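Weighing Yourself at Home: Getting Repeatable Numbers From a Bathroom Scale

By Nikau Katene
August 16, 2018

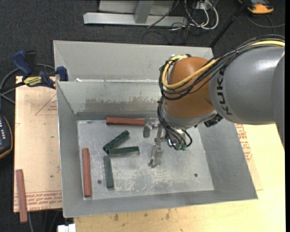 A home scale is useful for tracking weight only if the readings are taken under the same conditions. Most day-to-day variation comes from fluid, food and floor surface.

Placement
Set the scale on tile, concrete or bare wood. Carpet lets the base flex, and the load cells read low. Check that all feet touch the floor. If the scale rocks, move it - do not shim it with paper.

Zeroing
After moving the scale, tap it, wait for zero and step off. Take the first reading only when the display has cleared. Older dial models such as the Halliday need the thumbwheel reset by hand.

Timing
Weigh in the morning, after using the bathroom and before eating or drinking. Wear the same amount of clothing each time. Stand still with your weight even on both feet until the number locks.

Checking accuracy
Use a known load, such as a sealed bag of water softener salt. Write down the reading and repeat in a month. My Movley read 184 pounds in May and 8 ounces more with fresh batteries, same morning, same spot.

Recording
Log one number a day and compare weekly averages. A single high reading after a salty dinner is mostly water. Rapid loss or gain that continues for more than a week or two should be reported to a doctor.

Cleaning
Wipe the platform with a damp cloth. Do not spray cleaner directly on it. Store the scale flat, never on its edge.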